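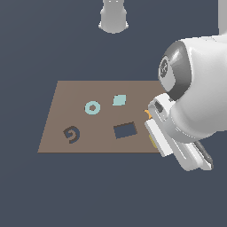

Results and doubts
Julián Salcedo, Cunier project

The policy trained on 600 simulated demos put the named shape in the right spot in 71 of 100 trials. I don't trust that number yet. Every trial used the same mat under the same flat light, and the ring and the diamond tile share one color, so color alone can't tell them apart – yet I never tested shape words by themselves. Five random seeds is also thin. Hoarau's baseline should be rerun on our layouts before we claim a gain.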